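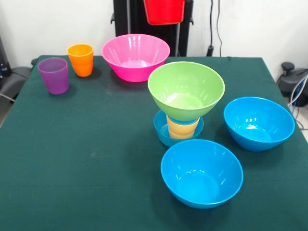
Cups and bowls on the worktable at the Drenden test room.

Piliscombe publishes first results from its table-clearing trials

DRENDEN, 18 October 2024. Piliscombe, which tests household and catering equipment for manufacturers and care providers, has published the first report from its study of robot arms and everyday kitchen chores. The report finds that a robot arm can pick up and stack plastic tableware often enough to be worth studying further, but that it is too slow and needs too much supervision to be put to work in a home or a canteen this year.

The study began in April. The team ran 675 attempts at a single job, which was to pick up a cup or bowl from a cloth-covered table and set it down in or on another. Sessions lasted around two hours. An attempt was counted as a failure if a person had to step in at any point, even when the piece ended up in the right place.

"People ask us whether a machine can clear a table yet," said Annunziata Marras, head of trials at Piliscombe. "It can do parts of the job. A person would have the same table done before the arm had finished its second bowl, and the person would also wipe it." 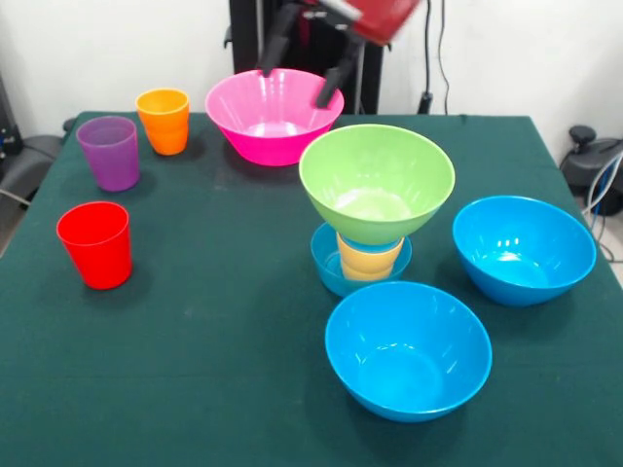 Photo: Piliscombe / Riaan Ntuli

The report lists 13 causes of failure. The most common was a poor grip on the rim of a bowl, followed by cups knocked over while the arm was reaching for something behind them. Stacking bowls of different sizes gave more trouble than nesting those that matched. Wet tableware, cutlery and anything breakable were left out of this first stage.

Potgieter, a contract caterer that runs staff canteens, advised on the choice of tasks. Its operations manager, Unathi Mnguni, said the company had no plans to change how its kitchens are staffed.

"Our people scrape, sort, stack and carry, and they deal with whatever has been left on the tray," she said. "I would want to see a machine cope with a full lunch service before I talked about buying one."

Piliscombe does not give a date by which such machines might be ready. The report recommends that makers publish the number of times a person had to help, along with the speed of the work, so that buyers can compare like with like.
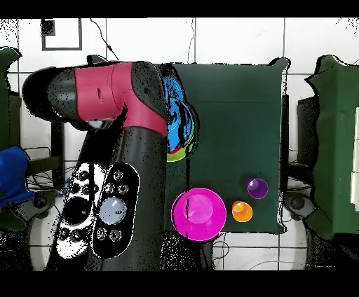
Can a household buy a robot to clear the table now?
We would not advise it on the strength of these trials. The work was done in a test room with staff present, and the arm handled only light plastic items.

A second stage will be run jointly with Pidstead and will cover mixed crockery and the loading of dish racks. Thandeka Mokoena will lead the work.

Copies of the 32-page report are available free of charge from the Piliscombe press office. Media contact: Shuk-fan Yuen.

ENDS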